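Workshop notebook, Friday, 7.40 am

Third go at the linseed paint question. Iddale sent their new batch of the ochre on Tuesday's truck with the same leaflet in the tin, and the leaflet still says "touch dry overnight, recoat next day". I've read that leaflet three times now and I believe it less each time.

Test boards first. Six offcuts of pine, sanded to 120, dust wiped off with a rag and a bit of turps. Two brushed straight from the tin, two thinned five per cent with raw oil, two warmed in a water bath as per the Urnmont method (more on that below). Left in the back bay with the roller door down. Thermometer said 14 at lockup and 11 this morning.

Results at 7.40, thumb test:
Straight from tin: tacky, takes a print.
Thinned: wet. Not tacky, wet. Came off on my thumb and then on my coffee cup.
Warmed: tacky, maybe slightly better than straight. I wouldn't swear to it.

So "overnight" means some other night in some other shed. To be fair to Iddale, they do say "in good drying conditions" in the small type, and nobody could call the back bay in winter good drying conditions. But who is painting doors in a sunroom? If a claim only holds on the best day of the year it ought to be printed that way.

The Urnmont method: stand the tin in hot water until the paint hits 60 degrees, then brush it out thin. Their reasoning is that warm oil flows, so you lay down less of it and less of it dries quicker. That much I can accept. What I don't accept is the line about warm oil "bonding with the grain". No test, no cross-section, just the phrase, and now it's in everyone's mouth. I weighed the boards before and after. Warmed boards did take less paint, 9 grams each against a bit more for the straight ones, but my scale only reads whole grams and it wanders, so I'm not hanging anything on that either.

Colour next. The customer at Plultthorpe wants a mustard that leans orange and wants it to look brushed by hand. Fine by me, since it will be. The argument is over how much unevenness counts as character and how much counts as me not stirring the tin.

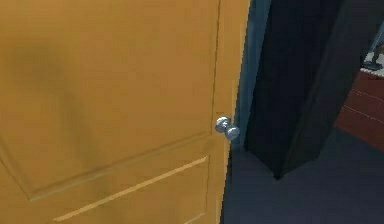 Byung-chul Ok thinks I'm asking the wrong question: the mottling will even out as the oil ages, he says, and if it doesn't, a wipe of boiled oil in the second year sorts it. He'd put the first coat on thin, leave it a full week, and ignore both the leaflet and Urnmont.

I asked how many doors he had seen come right by themselves. Two, and one of those had been recoated by the owner in between. So that's one. I'm writing it down as one.

The week between coats I do agree with, mainly on the evidence of my coffee cup.

Costs, while I'm at it. Iddale tin is $95. The Shim acrylic in the nearest match would be a good deal cheaper and would be dry by lunch, and I'd have the whole job off the trestles in two days. Quote to Plultthorpe was $344 for paint and labour on the one door, which made sense with one night between coats and makes less sense with seven, because the door sits on my good trestles the whole time. Need to ring them before they hear a finish date from anyone else.

To do:
Second set of boards in the front room with the heater on low. Same prep, same brush.
Leave the first six alone and thumb them again at lunch and at knock-off.
Stir the tin properly, from the bottom, with the flat stick. Then stir it again and see if the streaks on the straight boards were my doing.
Oily rags in the water bucket, lid on. They were on the bench again this morning.

Knock-off, 4.30. Straight boards still take a print, fainter. Thinned ones have gone from wet to tacky. Warmed ones the same as straight, as far as my thumb can tell. Heater boards not started, ran out of pine.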